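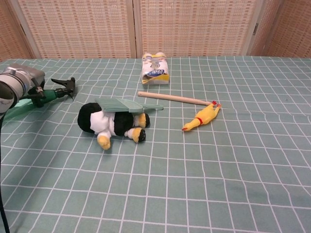 Can you split a big old rhubarb crown in December? It's the best time for it, so long as the ground isn't frozen solid and the plant has properly died back.

Hi all,

Sorry Diệp, I meant to reply to you days ago and then the boiler went. Anyway! Your message first, so everyone can see what I'm on about:

> Diệp Đặng wrote:
> We've taken over the old Yusof plot and there's a monster
> rhubarb by the path, no idea how old. Lots of thin stalks
> this year and it kept trying to flower. Do I dig it up and
> start again, or can it be saved? Graciela says leave it be.
> Also is horse manure all right, or too strong?

Thin stalks and flowering sounds like a crown that's run out of room. Mine did just the same after 7 years in one spot (I'd ignored it completely, I admit). Go in with a fork well out from the middle, lever the whole lump up and chop it with a spade. It feels brutal, but every piece with a fat bud and a decent bit of root will grow. I got six out of mine and gave most of them away. If the very centre is brown and mushy, bin it, don't compost it.

Replant with the buds just about level with the soil, and leave a good three feet between them. Manure is fine if it's well rotted, but keep it off the buds themselves or they'll go soft. The heap by the Padano Lane gate is still steaming so I'd leave that one alone till spring!

The hard bit is not picking any the first year. Hiếu couldn't resist and his were sulking for two summers afterwards (sorry Hiếu, but they were). Second year, take a few stalks, pull and twist, no knife.

Graciela, I do see your point about leaving it, and if it was cropping well I'd agree with you. Maybe do half of it and see?

If anybody wants a spare piece I've still got two potted up by my back door, variety unknown, very pink, makes a lovely crumble. Vy, you asked last year and I forgot, so you get first pick.

Cheers,
Liên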